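Ticket: Demo-Station Halle Gridell, Greifer nimmt Tüten nicht
Gemeldet von: Glória Lobo
Bearbeitung: Valter Paiva
Status: offen, Workaround aktiv
Priorität: hoch (Tag der offenen Tür, erste Gruppe 14:00)

Fehlerbild
Roboter soll auf Zuruf Dose oder Snacktüte vom Tisch nehmen und dem Besucher hinhalten. Dose geht. Tüten nicht — Arm fährt an, bleibt über dem Tisch stehen, Meldung "Kein Griffpunkt". Beim Probelauf gestern mit Clementina lief alles.

Log

08:40 Neustart Steuerung, Neustart Kamera. Keine Änderung.

08:55 Greifkraft hochgesetzt. Bringt nix, er kommt ja gar nicht bis zum Zugreifen. Wieder zurückgestellt.

09:10 Glória fragt ob es am Licht liegt. Deckenlicht vorne aus, hinten an. Tüte wird jetzt erkannt, Griffpunkt liegt aber neben der Tüte. Versatz immer in die gleiche Richtung.

09:25 Kalibrierdatei geprüft. Geladen ist die vom Messestand Ernola, nicht die von hier. Wer hat das umgestellt?? Bitte eintragen.

09:40 Richtige Datei geladen. Dose 4 von 4. Tüten besser, aber nicht gut. Flach liegend geht, zerknittert meistens nicht.

10:05 Timeout Bilderkennung stand auf 500 ms, auf 2.000 ms gesetzt. Meldung kommt jetzt seltner. Dafür wartet er sichtbar, bevor er losfährt. Für Publikum ok, Asnakech erklärt das in der Zeit.

10:30 Rücksprache mit Conceição (Wernen, Software). Sie sagt Version 19 hat ein Problem mit stark geknickten Tüten, Korrektur kommt frühestens im Februar. Kein Update vor der Demo einspielen!

10:50 Kreis auf dem Tisch gilt weiter als Ablagezone für die Dose. Tüten dürfen auserhalb liegen, Suchbereich ist entsprechend erweitert.

11:15 Aufbau für den nächsten Durchgang: 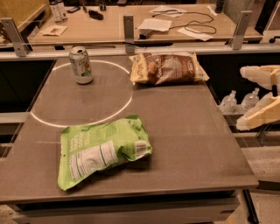 Teststellung 11:15, Dose im Kreis, Tüten außerhalb. Greifer rechts.

11:30 Durchgang gelaufen. Dose ok. Braune Tüte ok. Grüne beim ersten Mal wieder "Kein Griffpunkt", zweiter Versuch ok. Passt zu dem was Conceição sagt.

Workaround für heute
— Dose immer zuerst zeigen
— Tüten vor jeder Gruppe glattstreichen
— bei "Kein Griffpunkt" einmal quittieren, neu starten, nicht am Arm ziehen
— Besucher bleiben hinter dem Klebeband, auch für Fotos

Offen
Kalibrierdateien mit Standortnamen versehen (Valter)
Ersatztüten besorgen, am besten gleiche Sorte (Clementina)
Logs an Wernen schicken, macht Glória nach der letzten Gruppe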